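Narnix revises Dedgate loader ahead of winter league

Narnix has released a revised version of its Dedgate paintball loader, with a new feed tray, a quieter drive motor and a lid that can be removed without tools. The loader goes on sale in December through Alva and other stockists.

The main change is to the feed tray, which now slopes more steeply towards the neck. The earlier tray tended to leave a few balls at the back of the shell when the marker was held level. The drive cone has been cut from five fins to a softer moulding with deeper pockets, intended to reduce breakages with brittle tournament paint.

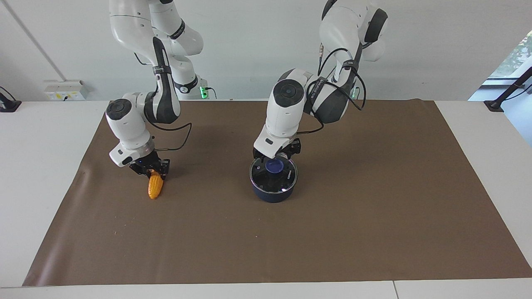
Two white robot arms over a work surface covered with brown paper.

The motor board now has two feed settings, selected by holding down the power button until the light changes. The slower setting is meant for mechanical markers and saves battery life. Owners of the first Dedgate can fit the new tray and cone to their existing shell, but the board uses a different connector and cannot be swapped. Neck size is unchanged.

Alva will stock the loader in black and olive. The first delivery is limited to 900 units, with clear lids and spare cones to follow separately. Speed feeds made for the original lid do not fit the new one.

The revised loader will be available to try at the Bernbridge indoor site on Saturday, during the open practice session before the winter league. Players should bring their own marker and barrel sock. Paint must be bought on site, and all markers will be checked over the chronograph before play. Gates open at 9.30am.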